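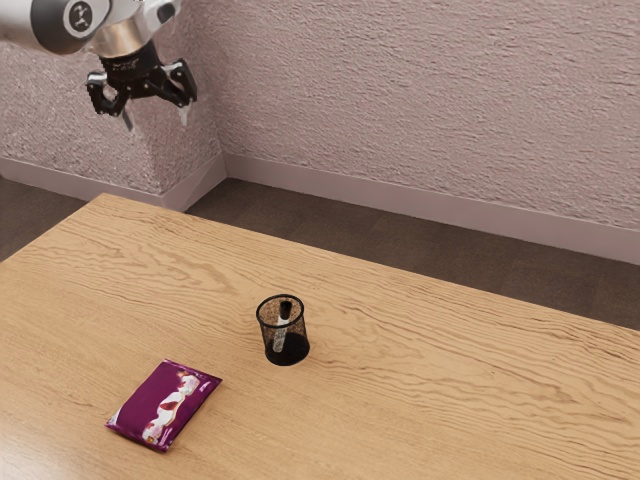

Most records that crackle are only dirty, and most of the dirt comes off with plain tools and half an hour. The job needs good light, two clean towels and enough room to keep the dirty pile well away from the clean one. A light wooden table like this one suits it well, as dark grit and carpet fluff show up on the surface and can be wiped off before the next record goes down. Lay one towel flat and leave the other folded beside it for drying.

Cleaning and Storing Records at Home
by Mackenzie Charbonneau

I have 1000 records, most of them bought used, and a cleaning routine that has hardly changed since the first 300. It works on albums and singles from any decade except shellac 78s, which have their own section further down.

Dry brushing

Brush before every play. I use an Enberg carbon fiber brush, but any brush with fine, soft bristles will do. Start the platter, rest the bristles on the record with no more than the brush's own weight, and let it go around three times. Then draw the brush slowly toward the outer edge and lift. Wipe the bristles on the handle guard and not with your fingers. Skin oil on the bristles ends up in the grooves.

Wet cleaning

Do this once when a used record comes into the house, and again only if it gets noisy.

Use distilled water. Tap water leaves minerals behind when it dries. To a quart of it add one small drop of clear, unscented dish soap. If you can see bubbles after swirling the jug, you have too much soap.

Hold the record by the edge and the label. Dampen a microfiber cloth with the mix and wipe in the direction of the grooves, never across them. Go around several times, turn the cloth to a clean side and go around again. Then do the same with a second cloth dampened with distilled water only. People skip the rinse, and soap left in the groove makes more noise than the dust did.

Keep the label dry. A plastic jar lid a little bigger than the label, held down with one hand, covers it well enough.

Pat with the folded towel and stand the record in a dish rack to finish drying. Leave it at least an hour. I wash on Friday evening and put everything away the next morning.

Fingerprints and sticker glue

A fingerprint usually comes off with the soap mix and a second pass. Price sticker glue on a glossy cover can be softened with a hair dryer on low, held well back, and then rolled off with a fingertip. Try a corner first. Don't do this on matte or uncoated covers, where the top layer of paper can come away with the glue.

Shellac 78s

Don't let alcohol touch them. It attacks shellac. Use distilled water with the same tiny drop of soap, work fast, and dry right away. If you aren't sure whether a disc is shellac or vinyl, treat it as shellac.

Sleeves

Throw out torn paper inner sleeves, but keep printed ones with lyrics or photos. Slide those back into the cover empty and put the record in a plain lined sleeve. Martens sells lined sleeves in packs of 100 and they fit the older, thicker covers without bunching at the corners. Put the sleeve in with its opening facing up so that it doesn't line up with the opening of the cover.

Shelving

Records go upright, always. A stack lying flat will warp the bottom ones and press rings into the covers. Fill each shelf so the records stand straight but you can still pull one out with two fingers. Put a divider every foot or so.

Weight is the other thing. A full shelf is heavier than people expect, and a bookcase made for paperbacks will sag. My own are Arent cube shelves screwed to the studs. Keep them off outside walls if the house gets damp, and away from radiators and direct sun.

The needle

A clean record and a dirty needle still sound bad. Use a small stylus brush, from the back of the cartridge to the front only, with the volume down. My Nivach turntable came with one clipped under the lid. If singing voices start to hiss on the letter S and cleaning doesn't help, the needle is probably worn. Replace it before you play anything you care about.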